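Vindesach stone sealer: common questions. Last revised 7 May 2020.

## Which surfaces is it rated for?

Marble, limestone and travertine. Do not apply to engineered stone.
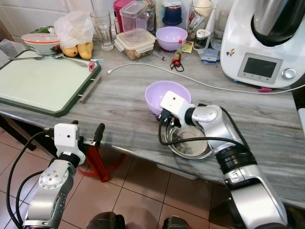
## How long does it take to cure?

Light use after 13 hours at 20 °C. Allow longer in July, when unheated kitchens are cold.

## Will it stop etching?

No. Lemon juice and vinegar still dull the polish. Use a board for citrus. 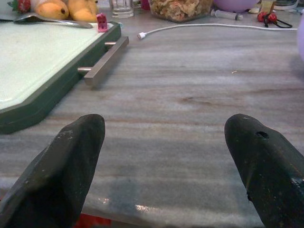

*Cutting board on grey marble.*

## What is the coverage?

One litre covers 50 m² on honed stone. Colour is unchanged.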